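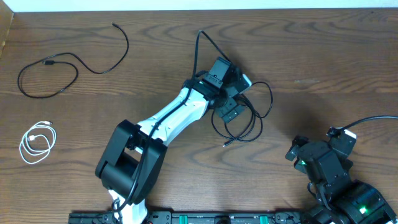 Cable practice on the shop table, with three cables out and both arms over the wood.

The second table from the door at the Pelley workshop has been out of general use since July. Members who want to glue up a cabinet door or lay out a quilt go to one of the others. This one belongs, for now, to Kanako Kaneko and Eustaquio Villaseñor, who are trying to get a pair of robot arms to put cables away.

The project is called Seda, the Spanish word for silk. Villaseñor picked the name when the two of them still planned to work with thread. Thread was a mistake, he says. It stuck to everything, the cameras lost it against the wood, and after a month they moved up to charging cables and left the name alone.

Kaneko repairs sewing machines for a living and came to the workshop for its lathe. Villaseñor drove a delivery route for years and now teaches an evening class in basic electronics two streets over. They met over a broken bench grinder. Neither had owned a robot before this one.

The arms came secondhand from Skivo, a packaging firm that was closing one of its lines. The price for the pair, with a box of spare fasteners and no manual, was $3,389. They split it down the middle. Kaneko's half came out of what she had saved for a kiln.

Getting the arms onto the table took longer than buying them. The mounting holes matched nothing the workshop had, so Villaseñor drilled new ones in a length of metal rail, got the spacing wrong, and drilled them again. The arms had been set up to work farther apart than the table allowed. At the first spacing they tried, the elbows knocked whenever both grippers went for the middle. They moved the mounts outward a little at a time until the knocking stopped, then marked the spot with a scribe.

The table itself they left as it was, brown wood with a dark grain running across it. Kaneko had wanted to paint it flat gray to make the cables easier for the software to find. Villaseñor argued that anyone who wanted a cable picked up at home would want it picked up off a real table. She gave in on that one, and she still thinks black cable on dark grain costs them a few tries every evening.

Most of the work is done by hand at first. One of them moves the arms through a job while the computer records the motion, and the recordings are used to train a program that tries the same job alone. A session runs to 13 recordings. They used to do more, but Kaneko noticed that the late ones were sloppy and that the program picked up the sloppiness along with everything else.

Cables are hard for reasons that anyone with a kitchen drawer knows. A mug has a shape, and it keeps that shape when you pick it up. A cable has a different shape every time. Pull one strand of a tangle and a loop somewhere else gets tighter. A gripper hovering over the pile also hides part of it from the camera above, so the program has to decide where to pinch with some of the cable out of sight.

They set the table with a mix. A white cable wound in a small coil might go near one edge, with a black one spread out in a wide open loop above it and another black one left in a tangle toward the middle. The coil is the easy case. It can be picked up whole if the fingers close on enough turns. The open loop needs both arms, one to hold and one to gather. The tangle is the one they argue about.

Villaseñor likes to go straight in from above and lift, letting the weight of the cable do part of the sorting. Kaneko looks for an end first. She traces it with her eyes as far as she can, then takes hold close to the connector and draws it back through the nearest loop. Her way is slower and it works more often, by their log. His is the one the program learned faster. They now record both, in separate folders, and neither has offered to drop theirs.

The arms have cables of their own, which has been a nuisance. A thick black one runs from the wrist back down the arm, and it needs enough slack to let the wrist turn. With too much slack it swings down and brushes the work. Early on, the program reached for it. Villaseñor has tried clips, hook-and-loop straps and a sleeve cut from a bicycle inner tube. Clips are the current answer.

The fingers have been replaced 5 times. The originals were meant for cardboard and would not close tightly enough on anything thin. Kaneko filed the second set to a narrow tip, which held well and chewed through the jacket of a cable she had been fond of. The present set is blunter. It can still miss a single strand lying flat, and they have started to teach the arms to nudge a strand up into a bend before closing.

The spare cables come from Siddiqui, the phone repair counter on the corner, which saves its dead ones in a bucket by the register. Villaseñor stops by for them before class. He prefers the older, stiffer kind, and Kaneko wants more of the soft ones.

As of this writing the program can pick up the coil and set it in a tray on most tries. It manages the open loop when the cable is fairly stiff. It has cleared a tangle without help 2 times, both late in the evening, and only one of those was recorded. Kaneko was at the sink for the other and has Villaseñor's word for it.

The lease on the table comes up for renewal in the winter. They plan to ask for more time, and for the outlet behind it to be moved.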